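Tokska Planner 6
Two-arm motion planning and control software

Bimanual planning for small tabletop cells. One solver for both arms, one collision model, one timeline. Replaces the separate left/right queues in Tokska 5 – old projects import, see notes at bottom.
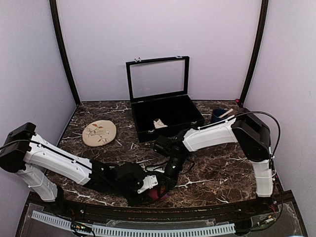
Shared-space planning is the main reason to upgrade. Version 5 locked the middle of the table to one arm at a time, fine for pick and place, useless for handovers or anything soft that needs holding from two sides. Version 6 drops the lock and checks link against link, wrist against wrist, all the way down to the fingers. With both arms meeting at the front center and a cup with a stick in it standing behind the right one, the planner has to keep that upper link off the stick as well as keep the wrists apart. Add the cup as a keep-out volume, draw it with the mouse, done. Tall thin things should get thier own volume, don't rely on the depth map.

What's in it
Joint planner for two 6-axis arms, replans at up to 200 Hz
Cable envelope: set slack per joint, planner stays out of poses that would pull
Fabric mode – grip width and closing force limits for cloth and other soft parts
Open-lid objects. Boxes and cases stored as base plus lid, lid angle is a parameter
Timeline view, both arms on one track, scrub and edit
Log replay with camera streams side by side

Perception
Wumia plugin included. Segments soft parts and hands the planner an outline, not a full mesh. Works with fixed cameras and wrist cameras, mix them if you want. When the view of a part is blocked by the grippers the outline is held and marked stale, planner slows down untill it gets a fresh one. Stale time is adjustable, default 309 ms.

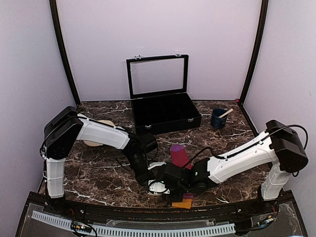 Close-quarters work at the front of the table, fabric pieces beside the grippers.

Needs
Linux, 21 GB free disk, wired network to both arm controllers. Graphics card only for the Wumia plugin. Nudia driver pack is a separate download, same license key.

Importing from 5
Zones come across as keep-out volumes, delete the old center zone or you'll still get the lock. Grip presets come across. Custom scripts don't – new API, port by hand, examples in the install folder.

Licensing
Per cell, both arms covered. Trial runs full features, no export. Educational pricing on request.

Questions on cell setup or migration: Tetsuya Sekiguchi, Nagano office. Phone support closes at noon Friday, email any time.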